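食器とテーブルのページです。台所の棚の話は別のページに移したので、ここには丸いテーブルの上のことだけを残しました。写真は三点あります。開くのに時間がかかる場合は、少し待ってから読み込み直してください。

部屋は1408号室で、台所と食卓のあいだに仕切りがありません。引っ越してきたのは12月で、荷物のうち食器の箱がいちばん重く、最後まで玄関に積んでありました。箱は全部で2箱です。そのうち一つは新聞紙ばかりで、食器は半分も入っていませんでした。

# 丸テーブルと器

## テーブルクロス

クロスは、桃色と白のギンガムチェックに、果物などの絵の入ったマスが交ざった柄です。端には灰色の模様がついています。店で見たときは派手だと思いましたが、無地のものは二か月ほどで染みが目立つようになったので、柄のあるものに替えました。前に使っていた無地の一枚は、いまは流し台の下に敷いています。

買ったのは駅の向こうのFairweatherという生活用品店です。ロールから切り売りしてもらう形式で、丸いテーブルだと言うと、店の人が直径を聞いてから四角く切ってくれました。丸く切ることもできるそうですが、垂れた部分があるほうが落ち着くので四角のままにしました。

折り目は一週間ほどで気にならなくなりました。早く伸ばしたいときは、重い皿を折り目の上に置いて一晩おきます。アイロンは使っていません。

## 器の並び

手前に大皿、その奥に角皿と鉢。普段からだいたいこの置き方です。座る場所が決まっているわけではないので、大皿のあるところが手前ということになっています。
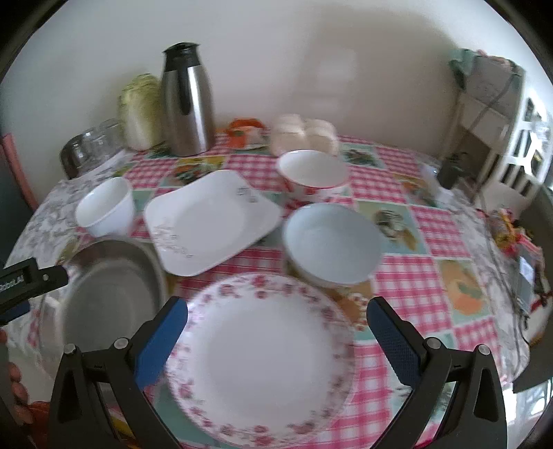

大皿は、縁に花の柄が入っていて中央は白いままです。柄が縁だけなので、何をのせても柄が隠れません。炒め物、切った果物、餃子の皮、だいたい何でもこれにのせます。食卓で一番大きい皿なので、洗うときは流しの中で最後に回し、ほかの器を先に片づけてから入れます。水切りかごでは立てて置くとかごごと傾くので、布巾の上に伏せておきます。

もとは祖母の家にあった皿です。同じ柄の小皿もそろっていたはずですが、母の話では、引っ越しのたびに一枚ずつ減ったそうです。残ったのがこの一枚で、うちに来てからは一度も欠けていません。

角皿は灰色の植物柄です。四角い皿は場所を取らないと思って買いましたが、丸いテーブルに置くと角が余り、結局は斜めにして使うことが多くなりました。醤油や酢を少し入れることもあるし、漬物を盛ることもあります。浅いので、汁の多いものには向きません。大皿と並べると柄の調子がまったく違いますが、気になったのは最初の数日だけでした。

青みがかった鉢は、汁物とサラダの両方に使います。うちではこれを「青いの」と呼んでいて、来客には通じません。手に持つと軽く、縁が広いので、よそうときにこぼしにくい形です。容量を計ったことがあり、縁の少し下まで水を入れて478ミリリットルでした。インスタントの麺には少し足りず、味噌汁には多すぎます。粥にはちょうどいい大きさです。

赤い縁の小さな鉢は、いちごと花の模様がついています。子ども用として売られていたものですが、うちに子どもはいません。ヨーグルトか、切ったねぎを入れておくのに使っています。計ると241ミリリットルで、青い鉢のほぼ半分でした。卵を二つ溶くにはこの鉢が一番やりやすく、朝はたいてい最初に手に取ります。

## 食事の前のテーブル

昼の支度では、先に器を出してから料理に取りかかります。逆の順番でやっていた時期もありましたが、火を止めてから皿を探すことになり、そのあいだに冷めるのでやめました。出した器は使わないこともあります。使わなかった器は洗わずに棚に戻します。

買ってきたものも、冷蔵庫にしまう前にいったんテーブルの奥に置きます。白菜やマントウの袋がそうです。マントウは近所の蒸し物屋で買い、食べる分だけ蒸し直して、残りは冷凍します。袋のまま冷凍すると互いにくっつくので、一つずつラップで包み直してからにしています。包み直すのを面倒がって袋ごと入れた回は、固まりになって、包丁の背で叩いてはがすことになりました。

飲み物のポットとガラスのコップも奥です。手前に置くと袖が当たります。コップは透明なものでそろえました。形がそろっていれば重ねておけるので、盆一枚分の場所で済みます。

電源タップもテーブルの上にあります。壁の差し込み口が低いところにあり、床に置くと掃除のたびに動かすことになるからです。充電器をつないだまま食事をすることもあります。汁物のときだけは、鉢をタップから離して置くようにしています。

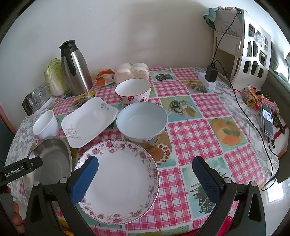

## ステンレスのボウル

大きい丸いステンレスのボウルは、野菜を洗うのにも、粉をこねるのにも使います。これを買う前はプラスチックのものを使っていましたが、にんじんの色が移って取れなくなりました。ステンレスは色が移りません。その代わり音がします。夜に流しで洗うと響くので、遅い時間はスポンジを先に入れてから水を出します。

選ぶときに見たのは深さです。浅いものは、白菜を洗うと葉が外に出ます。深いものは棚に入りません。Bundholmの棚は段の高さを変えられるので、一番下の段を一つ上げて、ボウルが伏せて入るようにしました。その結果、上の段に瓶が立てられなくなり、醤油と酢の瓶は窓際に移りました。

内側の曇りは、酢を少し垂らして布で拭くと薄くなります。重曹も試しましたが、粉が残って二度すすぐことになりました。洗剤はRemeoの詰め替えを使っています。香りの弱いほうです。強いほうは、マントウに匂いが移った気がして一度でやめました。

友人のEttore Bianchiniは、このボウルでパスタの生地をこねます。台の上に粉を広げるのが普通だと言いながら、うちのテーブルではクロスの絵が粉だらけになるのでボウルを使っています。卵を割り入れて、最初はフォークで混ぜ、まとまってから手に替えます。こねているあいだボウルが回るので、濡らした布巾を折って下に敷きます。彼が来る日は大皿に打ち粉をして、切った麺をその上に広げます。重ねるとくっつくため、入りきらない分は角皿にも分けます。

生地を休ませるあいだは、ボウルに大皿をかぶせて蓋にしていたこともあります。大きさは合いますが、縁が当たって音がするので、いまは濡れ布巾にしました。

## 白菜

冬のあいだは白菜を丸ごと買います。切ったものより長くもちます。外側の葉から一枚ずつはがして使い、芯に近いところは最後に残しておきます。しまう場所は、ベランダが凍らないうちはベランダ、凍るようになったら玄関です。冷蔵庫には入りません。

使い方は決まっていて、外の葉は炒め物、中の葉は鍋、芯のまわりは塩をして漬けます。漬けるときは、ざく切りにして塩をふり、いちごの小鉢に水を入れて重しの代わりに上に置きます。小鉢一つでは軽いので、途中で青い鉢に替えます。翌日には水が上がってきます。唐辛子は入れたり入れなかったりです。昆布は細く切って入れますが、多いと粘りが出るので少しで十分です。

炒めるときは、葉と軸を分けて、軸を先に火に入れます。軸が透きとおってきたら葉を足します。火が弱いと水が出て煮物のようになります。うちのコンロは右側の火が弱いので、白菜は必ず左で炒めます。

葉を洗うときは、ボウルに水をためて根元のほうを下にして沈めます。土は根元にたまるので、流水を当てるより、ためた水の中で振ったほうがよく落ちます。水は二回替えます。

## 壁ぎわ

壁の近くは、使う頻度の低いものから高いものへ、奥から順に並べるつもりでした。実際には、置いた順になっています。コップの盆は丸く、四角いものよりテーブルの縁に沿って置きやすいので、そのまま定位置になりました。コップは伏せて置きます。上に向けておくと、朝までに埃が入ります。

器の数を減らそうとしたことがあります。引っ越しの前、Zirthorpeの家に住んでいたころです。棚が狭く、同じ大きさの鉢が何枚も重なっていました。使う回数を紙に書いて壁に貼り、ひと月たって一度も印のつかなかったものを人に譲りました。印が多かったのは、いちごの小鉢と大皿です。角皿は三回だけでしたが、ほかに四角い皿がなかったので残しました。

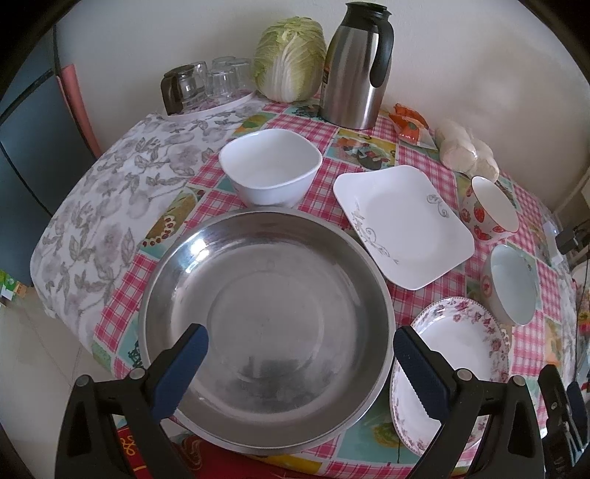
譲った器のうち、茶色い丼だけはあとで惜しくなりました。麺を食べるときの大きさの器がなくなったからです。いまは青い鉢に少なめに盛って、足りない分をあとから足しています。丼は見つけたら買うつもりで、もう一年になります。Fairweatherにも二度見に行きましたが、深さのあるものは重く、軽いものは浅いものばかりでした。

白い深めの器は、もらいものです。壁がまっすぐ立ち上がっていて、たれを入れておくのに使います。匙を立てかけても倒れません。底が狭いので、洗うときにスポンジが奥まで届きにくく、割り箸に布を巻いて拭くことがあります。茶を飲むのに使った人もいますが、持つところがないので熱いと言っていました。

## 片づけ

食べ終わったら、油のついた皿とついていない皿を分けて運びます。重ねると裏まで油がつくからで、大皿の裏は特に洗いにくい形をしています。高台の内側に水がたまるので、伏せる前に一度傾けて水を切ります。

洗う順番は次のとおりです。

- コップ
- いちごの小鉢、青い鉢
- 白い深めの器
- 角皿
- 大皿
- ステンレスのボウル

ボウルが最後なのは、それまで洗い桶の代わりにしているためです。湯をためて小さい器を浸し、全部出してから湯を捨てて洗います。

クロスは濡らした台拭きで拭いてから、乾いた布でもう一度拭きます。絵の部分は汚れが見つけにくいので、斜めから見て光り方の違うところを探します。油は洗剤を薄めたもので落ちます。カレーの染みは、ギンガムの白いところについたときだけ目立ちます。クロスをめくって下まで拭くのは、月に一度くらいです。電源タップがあるので、めくる前に線を抜きます。

欠けた器は、縁の小さな欠けなら紙やすりで丸めて使います。口をつけるものは使いません。これまでに植木鉢の受け皿になったものが一枚あります。柄のない白い小皿で、ベランダのねぎの下にあります。

## 補足

器の大きさを聞かれることがあるので書いておくと、青い鉢と小鉢の容量は台所の計量カップで計ったものです。大皿の直径はまだ計っていません。祖母の家では正月に煮物を盛っていた皿で、七人分が入っていました。

次に載せる予定なのは、鍋と蓋です。蓋の数が鍋より多く、どれがどの鍋のものか、まだ全部は合わせ終わっていません。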